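Pale worktop gone patchy, is a "restorer" worth the money or is it just polish?

Flellau Home Forum > Kitchens and Surfaces > Cleaning and care

mossgate
Posted in February 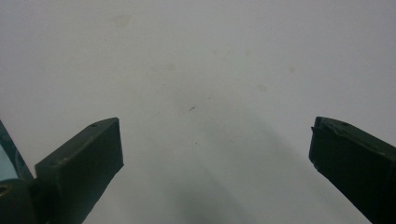
We've had a plain pale grey-white worktop along one wall for a few years. It's the sort you stop noticing until something goes wrong with it. Lately I've been noticing faint discoloured patches, nothing you'd call a stain, more that the colour isn't even any more when you look across it. My sister-in-law swears by a thing called Drustitum Surface Restorer. Two bottles and a pad, £13 plus postage, and the blurb says it "lifts years of dullness in one pass".

I don't believe a word of it but I'm the only one in this house who doesn't. Has anyone here used it on a light top and seen a difference a month later? I don't mean the same afternoon.

Things I've tried: washing up liquid and warm water, bicarb paste left for ten minutes, white vinegar (I know, I know). None of it made any difference I could swear to.

tealcupboard
Used it. It's fine. Ours was a cream top and it came up lovely, really even, and my mum asked if we'd had a new one fitted! I'd say go for it, it's thirteen quid, you'd spend that on a takeaway.

hobbins_end
How long did it stay lovely though? Everything that leaves a film looks even on day one. You could rub cooking oil into it and get the same comment from your mum.

tealcupboard
Few weeks? I did it again after that. I don't see the problem with doing it again.

hobbins_end
The problem is you've now bought a subscription to a worktop.

Mossgate, what's the top made of? You haven't said, and nobody can give you a sensible answer without it. Laminate, solid surface and quartz all want different things, and a painted top is another matter again.

mossgate
Fair. I don't know for certain. It was here when we moved in and the paperwork we were left says "Kuster, pale" and nothing else. It isn't cold to the touch like my brother's stone one. No visible joins on the long run. The edge nearest the sink is rounded over.

hobbins_end
Not cold and no joins could be laminate or could be solid surface. Look underneath, at the front edge by the dishwasher if you've got one. If you can see chipboard it's laminate and you can forget about restoring anything, the pattern layer is thinner than a postcard. If it's the same colour all the way through you've got options.

wick_and_tallow
I'd question whether there's anything wrong with it at all. Going by the picture there are some faint marks and a shadow on a pale surface. If you stood me in front of it with a cup of tea I'd put the cup down and never think about it again. What light are you looking at it under?

mossgate
Mostly the strip light under the wall units, and the window in the morning. It's worse under the strip light.

wick_and_tallow
Well there you are. Change the bulb.

gannetrow
Don't listen to wick, he told someone last year that their damp was "probably just a cold wall". Patches on a light top can be limescale, or cleaner that hasn't been rinsed off, or heat. I'd want to rule those out before buying anything OR before deciding it's the bulb.

Leftover cleaner is the one people never suspect. Every spray leaves a bit behind. You wipe the middle more than the corners so it builds up unevenly and you get what you're describing. Go over a patch the size of a dinner plate with plain hot water and a clean cloth, and keep going until the cloth slides without dragging. Dry it with a tea towel. If that patch looks different from the bit next to it the next morning you've found your answer and it's free.

wick_and_tallow
It WAS a cold wall.

mossgate
I've wiped this thing every day for years, I find it hard to believe plain water is going to do something that bicarb didn't.

gannetrow
Bicarb is one of the things that gets left behind. Did you rinse after? Properly, with fresh water, and not just with the cloth you'd used to take the paste off?

mossgate
I wiped it off with the cloth I'd used to take the paste off.

hobbins_end
Ha.

brackenmere2
I fitted kitchens for a good while, so for what it's worth: I was never asked to restore a worktop and then thanked for it later. People ring up in the autumn asking why it's gone cloudy and there's always a bottle of something under the sink. The shine sits on top. Then you put a hot mug on it and get a ring in the polish, so you polish the ring.

If it is solid surface you can rub it back with a very fine abrasive pad and water, small circles, light hand, and it will come up even because you're taking off the top skin. Do a hidden bit first. If it's laminate don't go near it with anything rough, you'll put a dull patch in that never leaves.

Last one we replaced was a short run, £192 for the top alone before anybody lifted a tool, so I'd be a bit careful what you experiment with.

tealcupboard
I do think you're all being very hard on a product most of you haven't opened. Mine's got no cloud and no rings. I put it on with a damp cloth, buff it off straight away, done in ten minutes. If somebody likes how their kitchen looks afterwards, it's worked.

hobbins_end
I'm not saying you don't like it. I'm saying "lifts years of dullness" is a claim and I'd like to see what's been lifted. Does the cloth come away dirty?

tealcupboard
A bit.

hobbins_end
Does it come away dirty with water?

tealcupboard
I haven't tried it with water have I, I've got the restorer.

mossgate
Update, since gannetrow will only nag. Did the dinner plate patch last night with hot water. Took far more goes than I'd expected before the cloth stopped dragging, and the water in the bowl had gone a bit milky, which I didn't enjoy seeing. Dried it and left it.

This morning under the strip light that patch is a touch more even than what's round it. I would not put it more strongly than that. My husband can't see any difference at all and thinks I've lost my mind.

gannetrow
Milky water is residue. Do the rest of it, a section at a time, and change the water more than you think you need to.

wick_and_tallow
Or change the bulb.

mossgate
I did also look underneath as told. I can see the same pale colour on the underside of the front edge but there's a strip of something stuck behind it so I can't tell if it goes all the way through. So I'm no wiser about what it's made of and I won't be taking a pad to it on a guess.

brackenmere2
Sensible. The strip will be a build-up piece, they do that on thin solid tops to make the front look chunkier. They also do it on laminate. Sorry, that's no use to you. If there's a cut-out for the hob or the sink, have a look from inside the cupboard with a torch. The cut edge can't lie to you unless they've sealed it.

saltmarket
Been reading this because ours is similar, from Wesden, pale and not much else to say about it. We did use a restorer (a different make). It looked great at Christmas and now has a dull stripe exactly where the chopping board gets dragged out. Getting it off again has been more work than the marks ever were. Washing soda took most of it, gloves on. I wouldn't buy it again but I wouldn't say it ruined anything either.

tealcupboard
Lift the chopping board, don't drag it?

saltmarket
I have teenagers.

mossgate
Done half the run now with water. The far end by the kettle still has marks that haven't shifted and I suspect those are in it for good. Haven't bought the restorer. Haven't ruled out buying it for that end only, before hobbins says anything.

hobbins_end
I didn't say a thing.

gannetrow
By the kettle is likely to be limescale or steam. Try a cloth wrung out in hot water, laid flat over the marks for a bit before you wipe. If that doesn't touch it, I'd put the toaster there and leave it alone.

mossgate
The toaster's already on the other marks. Will try the cloth tonight and post what happens.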